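Quiénes somos

Rikitz es un taller de mesas y superficies de trabajo. Hacemos tableros lisos, mates y de color claro para gente que necesita apoyar cosas encima y verlas bien: estudios de encuadernación, aulas de dibujo, mostradores de reparación, salas de clasificación. También hacemos las patas, los bastidores y los cantos, pero casi todo el que nos llama pregunta primero por el tablero.

Empezamos con 2 bancos de carpintero y una sierra de segunda mano en una nave de la calle Lagos. La nave sigue siendo la misma, con el techo cambiado y una puerta más ancha, porque los tableros largos no salían sin girarlos en el patio. En la parte de delante está la sala de muestras y al fondo el taller. Entre las dos hay un pasillo donde se guardan los encargos terminados hasta que vienen a recogerlos.

Qué hacemos

Fabricamos por encargo y también tenemos un catálogo corto. La línea de catálogo se llama Aminar y la forman mesas rectas, sin cajones, con el tablero blanco mate. Se pueden pedir en alto de escritorio o en alto de mostrador. Las medidas van en pasos fijos y están en la hoja de precios, que enviamos por correo a quien la pide.

La otra línea, Gratik, es la de los tableros sueltos. Sirven para poner sobre una mesa que ya existe o sobre caballetes. Se entregan con los cantos redondeados y las esquinas protegidas con cartón. Para una escuela de oficios preparamos en diciembre un pedido de 57 tableros iguales, y desde entonces esa medida se ha quedado en el catálogo.

No hacemos muebles de cocina ni armarios. Si alguien nos pide una encimera con hueco para fregadero le decimos que no, aunque sí cortamos pasacables en los escritorios.

Cómo trabajamos

Cada encargo empieza con un dibujo a mano y las medidas del sitio donde va a ir la mesa. Pedimos también la anchura de la puerta, del ascensor y del rellano. Es lo que más se olvida y lo que más retrasa las entregas.

Después se corta, se lija y se da el acabado. El blanco mate lleva varias capas finas, con lijado suave entre una y otra. Antes de dar por bueno un tablero lo miramos con luz de lado, que es como salen las marcas de lija y los granos de polvo. Si aparece algo, vuelve al lijado. Algunos tableros pasan por ahí 2 veces, sobre todo en verano, cuando hay que tener las puertas abiertas.

El montaje en casa del cliente lo hacemos nosotros dentro de la provincia. Fuera de ella enviamos la mesa desmontada, con la tornillería en una bolsa y una hoja de instrucciones - son pocas piezas y se monta entre dos personas.

La superficie

El blanco mate se elige casi siempre por la luz. Con una ventana cerca no devuelve reflejos duros, y las sombras quedan suaves, más azuladas o más grises según la hora y el lado de la sala. En la sala de muestras se puede comprobar sobre una mesa Aminar, y recomendamos traer el material con el que se vaya a trabajar: papel, tela, piezas pequeñas. Sobre un fondo liso y sin dibujo se distingue enseguida lo que hay.

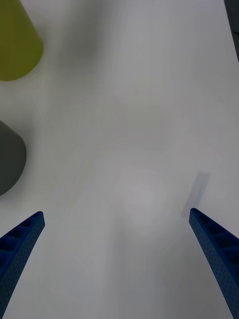

Limpieza y cuidado

Un paño húmedo con jabón neutro basta para el uso diario. No conviene usar estropajo ni polvos abrasivos, que dejan brillos en el mate y ya no se quitan. Las marcas de lápiz salen con goma blanda. Para cortar con cúter hay que poner siempre una base debajo. Si con los años el tablero se gasta, lo recogemos, lo lijamos y volvemos a dar el acabado; el precio depende del tamaño.

Visitas y pedidos

La sala de muestras abre por las mañanas de lunes a viernes, y por la tarde con cita. Se puede aparcar en el patio para cargar. El último curso entregamos casi 156 mesas, la mayoría a escuelas y talleres pequeños, y en temporada alta el plazo se alarga, así que conviene escribir con tiempo si la mesa hace falta para una fecha concreta.

Los presupuestos son gratuitos y se mantienen durante un mes. Para pedir uno hay que indicar largo, ancho, alto y uso previsto, y si el tablero va a estar cerca de una ventana o de un radiador.

Página revisada el 16 de septiembre.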